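Subject: Re: [jindgate-buildings] Old infirmary, ward block drawings

Merja Hirvonen wrote:
> I've now been through the first bundle from Flores and I'm still not
> sure why they want to keep the long ward as one room. Sixteen beds in
> a row was fine in 1765, but who would choose it now? Also, does anyone
> know whether the Kilance stair is staying? The plan shows it and the
> section doesn't.

Merja, thank you for getting through the bundle so fast! I had only managed the covering letter when your message came in.

On the stair first, as it's the easy one. It stays. I rang the Flores office this morning and the section was cut a bay further north than the label says, so it misses the stair altogether. They'll send a corrected sheet. I'm so pleased, I love that stair (the worn bit on the second landing especially) and I'd have been up there chaining myself to the handrail.

The long ward is more interesting. They aren't proposing sixteen beds again. The 1765 room would become the day space and the physio area, with the new bedrooms in the wing behind, each with its own washroom and a window on the garden side. So you keep the full length of the old room, all the windows, and that wonderful flat light you get in there in December when the sun is barely over the stable roof. Patients would walk through it every day on the way to meals. I think it's a lovely idea and I didn't expect to!

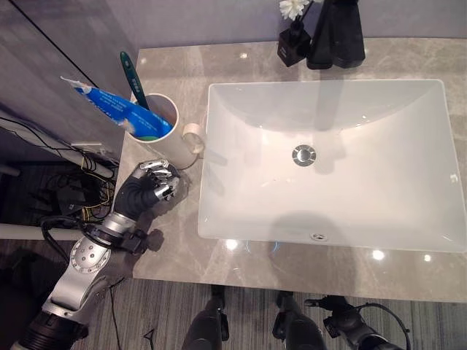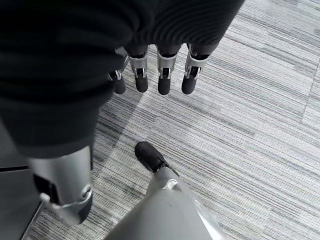
First picture: basin set into a marble counter. 16 comments · 50 shares

What I'm less happy with is the link between old and new. It's drawn as a glazed corridor, very pretty, but the floor levels differ by 200 mm and the ramp eats into the only spot where a trolley could turn. I've marked up my copy in green and put it on Flememo in the drawings folder. Please scribble on it, all of you, and use a different colour so we can tell who's who.

There's also the lime plaster question. The spec says "repair to match", and that could mean anything. I'd like them to name the mix and do a test patch on the east wall, low down behind the old stove, before they touch the cornice. Does anyone still have the notes from when the chapel ceiling was done? Mine went in the move.

Merja, could you look at sheet 50 when you have a minute? The door swings into the linen room look wrong to me, but I've been staring at them too long.

I'm going over to Jindgate at half past two tomorrow with a tape and a flask, and there's room in the car if anyone fancies it.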